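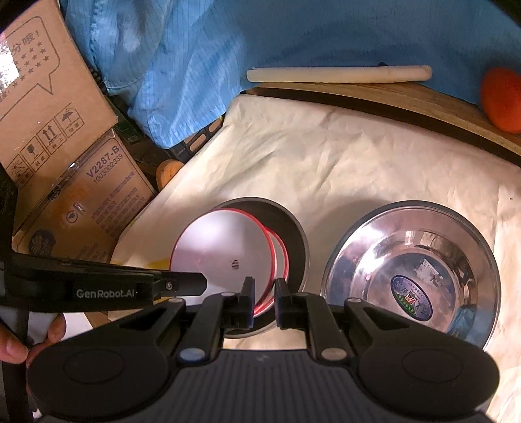
The robotics club at Cundby has til November to teach a machine how to clear up a kitchen, and the members are starting with the plates. Six students, one long bench, a lot of crockery. Every move gets done by hand first, with a gripper the student holds and steers, and the recordings go in as training data for the arm the club will enter at the Kamham student challenge. Plates are the hard part so far. The one with the red rim has to be pinched right on its edge and held upright over the dark grey pot, and a finger's width too far in or out changes how it swings, says club lead Fadwa Younis.

"You think you know how you pick up a plate," Younis said. "Then you try doing it with two fingers and no wrist. I was terrible for a week."

The club has logged 1,443 takes this term. Not all of them usable. Phyllis Heywood, a second-year who does the sorting, threw out 300 in one sitting after the group changed its mind on where a take should begin — hand already on the plate, or hand coming in from the side. They went with coming in from the side. Heywood is still a bit sore about it.

Rules for the challenge are short. Each team gets 40 minutes in a kitchen it hasn't seen before, with plates, bowls and pots left out by the judges. Points for every item put where it should go, points off for anything dropped. No remote driving once the clock starts. Teams can bring their own arm and there is a table for repairs, but the clock keeps running while you use it.

Cundby entered last year with a different task, folding towels, and went out in the first round. A cable came loose and the spare was back at the school. This year there are 2 spares and a checklist, taped inside the lid of the tool case.

Faculty adviser Glenys Catterall said the early weeks were mostly arguing, and she was fine with that. "They wanted to go straight to the arm. I said show me it can be done by hand, the same way, over and over. Some of them can do it now with there eyes half shut."

Bowls are next on the list, then the rolling pin, which Catterall put in to be difficult. It rolls. The team from Nivier is said to be working on cups and glasses first, but Younis said she hasn't seen any of it and isn't going looking.

The club meets after classes until 6 p.m. in the lower lab and is still taking new members, no coding needed. Old plates also wanted — any size, chips are fine, leave them at the front office marked for Ms. Catterall.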